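How to set up zonal marking at corners (Sunday league version)

Posted by Killian Aubert, Saturday, September 1, 2018

Season starts tomorrow for most of us so this is quick. Got asked again after the Plistov friendly how we defend corners, and I keep typing the same answer into the group chat, so here it is in one place. Copy it, change it, whatever.

Who this is for: amateur teams, one training night a week, half the squad missing. If you have a set piece coach and a video guy you don't need me.

Background, short. We used to man-mark everything. Fine until someone loses his man, and someone always loses his man. Last March we went down 2-1 to Saletti and both were corners, both the same run, near post, their center back strolling in while two of our guys argued about who had him. Switched the week after. Still concede from corners. Less.

What you need

A goal, a box, a few balls. Cones or old bibs for the spots. Someone who can deliver a half decent corner — harder to find than you'd think, use your best crosser even if he moans. Full team if you can get it, but you can walk it through with eight.

Set aside 40 minutes the first time. After that ten at the end of a session is plenty.

Step 1. Put your spots down

Before anyone stands anywhere, lay the cones. Do it on a real pitch with real lines. We tried it on the small astro once and the guys learned the wrong distances, complete waste of a night.

Near post: one cone on the corner of the six-yard box, ball side, a step inside it. That's your first zone and it gets hit the most at our level because most takers can't clear it.

Then three across the six-yard line. One level with the near post, one in the middle of the goal, one level with the far post. Don't spread them wider to "cover more". The gaps get too big and a good runner goes straight through.

Next, one player out toward the edge of the six-yard box at the back stick. He's there for the overhit one. Gets bored. Pick somebody who doesn't switch off.

Two blockers around the penalty spot. More on them below, they are the bit people skip.

One on the edge of the area for the clearance. One out toward the taker for the short corner. One left up the field if you're brave. If you're counting on your fingers, yes that's everybody, plus the keeper.

Step 2. Put the right people on them

Best header of the ball goes in the middle of the six-yard line. Not the tallest. The best header. For us that's Bogdan Jitaru, who gives away a few inches to half the league and wins it anyway because he attacks the ball.

Second best goes near post level. Third best, far post level.

Front cone, near side: doesn't have to be great in the air, has to be brave and has to make contact. Any contact. Forehead, shoulder, out for a throw, I don't care. A striker is often good here.

Short corner man: quick, doesn't dive in. He jogs out only when a second attacker goes over to the taker. If he's dragged out by one guy standing there on his own you've lost a body for nothing.

Edge of the box: your best reader of second balls. Usually a midfielder. Must face the ball, not the goal.

Write it down. With subs. Half our trouble was subs coming on at 2-2 with a corner about to be taken and no idea where to go. Now every position has a backup name next to it and the sub gets told on the touchline before he crosses the line. Sânziana Stanciu does this for the women's side with a card in her pocket, and I stole the idea off her.

Step 3. Teach the stance

Sounds dumb. Isn't. Most zonal goals are conceded by players standing flat, square on, looking at the ball with their heels down, and someone with a run jumps over them.

So. Side on, open to the field. You should see the taker and the penalty spot without turning your head much. Weight forward. Start half a yard behind your cone, never on it, never in front. You want to move onto the ball. Going backward and jumping is the worst thing you can do and everyone does it when they start too high.

Arms out a bit for space. Not holding. Refs in our league are giving those this year, we had one against us in the Crăciun tournament for a handful of shirt that had nothing to do with the play.

Walk it with no ball first. I shout a cone, that player steps and jumps. Then shout two. Feels silly, takes five minutes.

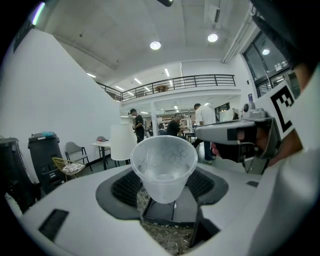
Step 4. The blockers

Here's where teams get it wrong and then say zonal doesn't work. If the attackers get a free run from the edge of the box they'll beat a standing defender, doesn't matter how good he is. So your two at the penalty spot are there to spoil the run.

Their job is to get in the road. Pick the two most dangerous headers, stand goal side of them, make them go around you. No pushing, no arms. Just be in the path, feet set, and move with them a yard or two. If he has to take a curve and slow down, job done. You don't need to win the header. Tell them that, becuase defenders hate hearing they don't need to win the header.

Who picks which runner? Decide it loud and before the kick. Ours is simple: keeper calls the number of the biggest threat, the blocker nearest takes him, other one takes whoever's next. Done.

If they load up with a third big guy, pull the one you left upfield back in. Don't pull a zone player out. Once you start taking people off the six-yard line it stops being anything.

Step 5. The keeper

Starts a touch behind the middle of the goal, off the line, open body. Two shouts only. "Keeper" means I'm coming, everyone get out of my way or block for me. "Away" means I'm staying, head it. Nothing else. Early and loud. Late is worse than wrong.

Crowding: if they stick a man on the keeper, leave him alone mostly. Middle zone player can nudge in front of him, fine. Don't send a second body into the six or your own keeper can't move. Othmane Younis was our keeper two seasons and he'd rather have one opponent on him than one opponent and one of us. Every keeper I've asked since says the same.

Post players? We don't use them. You can. If you do, take it from the upfield man, near post, and he steps off the line once the ball is past the first cone.

Step 6. Add the ball

Order matters a bit here.

First, throw the ball in by hand from the side of the box. No attackers. Each zone gets a few. Check they're moving forward onto it and heading high and wide. High and wide, every time, never back across the middle.

Second, real corners, no attackers.

Third, attackers walking. Looks daft, but it's when the blockers learn their angles.

Fourth, 100 percent, proper runs. Keep this part short. People get elbows in the face and then you've got no team on Sunday. Five or six from each side, stop.

Do both sides! Inswingers and outswingers. For the outswinger the whole line can start half a yard higher. For the inswinger drop it, and the near post man has to be switched on.

Step 7. What happens after

First header isn't the end. Most of our goals against came off the second ball, everyone standing admiring the clearance.

Rule: ball goes out past the penalty spot, whole line goes with it. Run. Get up to the edge of the area. One voice calls it, we use the center back, and anyone lagging behind plays everyone onside. The edge man goes straight to the ball and doesn't wait to see who else is coming.

If it only gets knocked a few yards, stay put, reset your feet, same zones. Don't chase in packs.

Common problems

Goal between two zones. Usually the player behind the ball should have come for it, he can see it better. Agree that: if it's between you, the one further from the taker attacks it.

Short corners killing you. Send two out, and the near post cone slides across. Everybody else holds. When the ball comes back the line steps up.

Players drifting after their old man. Habit. Takes three, four games. Keep shouting the cone name at them, not the opponents name. Brândușa Radu painted the spots with a line marker on her training pitch and left them there for weeks, which I'd do too if the council let us.

Tiny team, no headers at all. Use more blockers, three, and give up the upfield man. Keeper has to be more aggresive. Not pretty.

Keep a note of it

After each game write down corners against, who made first contact, where it landed. Back of the team sheet is fine. Don't change the setup off one bad game. We nearly binned it after Fumia scored from one in the last minute, then looked at the notes and it was a slip on the far post. Bad studs.

Attacking corners next, if I get time. Free kicks from wide are different — don't use the same spots for those, the line needs to be higher, separate post. Questions in the comments, I'll get to them after Sunday.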